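Tables, again

3/28/21

I have been meaning to write about the white table for months now, and every time I sit down to do it I end up wiping it instead. So today I'm leaving the cloth in the kitchen and just getting on with it!

Some of you will remember the old one, the big brown thing from my aunt's house in Dasstead, with the burn mark and the leg that had to be propped up on a folded church bulletin. I loved it dearly. But it was always covered – mail, seed packets, a jigsaw with 1,000 pieces that we worked on from June until practically Christmas – and I could never find a bare patch big enough to put down a cup of tea. When Shobha Kamath wrote to say that a plain white one was going for 50 dollars over in Mundholm, I drove out the same afternoon, before I could talk myself out of it.

White is a funny thing to live with. The first week I was terribly proud and made everyone use coasters. By the second week I had found out that pencil comes off easily, that ink needs some patience, and that the gray marks left by the bottom of a flowerpot will mostly stay where they are. I tried baking soda on them (a soft cloth, little circles, plenty of water) and they faded a bit, and then I decided I could live with the rest. My neighbor Botond keeps telling me to put an oilcloth over it, but then what was the point of driving to Mundholm?

What I like best is how colors look on it. A lemon, a ball of yarn, a single toy block, anything small and bright seems to wake up when it's put down on all that white with a plain wall behind.
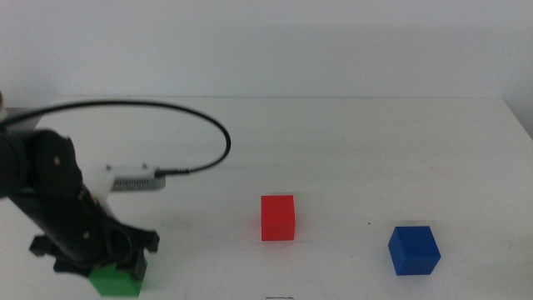
Green cube, white table, a few faint scuffs.

I've also kept the wall bare so far, though I do have my eye on a narrow shelf for the cookbooks. Tala thinks it should go up high, and she's probably right, but I want to live with the blank wall a little longer. If any of you have a good trick for those last gray smudges, do leave it in the comments – I still have half a box of baking soda to get through.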